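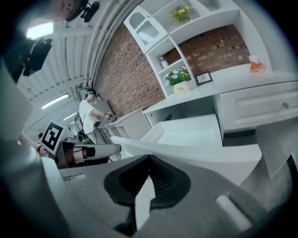
Quiénes somos

Inicio | El centro | Líneas de trabajo | Formación | Contacto

Lectura: 2 min

Griltunel es un centro de ensayo dedicado a una cuestión concreta: qué tareas del hogar y del taller puede asumir hoy una máquina y cuáles siguen requiriendo a una persona. Fue fundado en Grisivville por Eduard Pešek y ocupa una nave de ladrillo acondicionada en parte como vivienda, con cajones, encimeras y estanterías de uso corriente.

Nuestro repertorio de referencia comprende 116 tareas, desde abrir un cajón hasta clasificar piezas pequeñas en un banco de montaje. El operador guía los ensayos con visor de realidad virtual y mando de mano. En una fase posterior, el sistema intenta la misma tarea sin asistencia. De las 116, consideramos resueltas 33 - es decir, repetibles en muebles que el sistema no conoce. Doblar ropa, fregar recipientes hondos y enhebrar cables permanecen fuera de esa lista.

El programa Andlow, dirigido por Gijs Van Hecke, traslada estos criterios a talleres de la comarca. Cada informe recoge los intentos fallidos junto a los logrados y se entrega íntegro a la empresa solicitante.

El centro imparte asimismo un curso de iniciación para 15 alumnos por convocatoria. La próxima se abre en abril; las solicitudes se presentan en la secretaría.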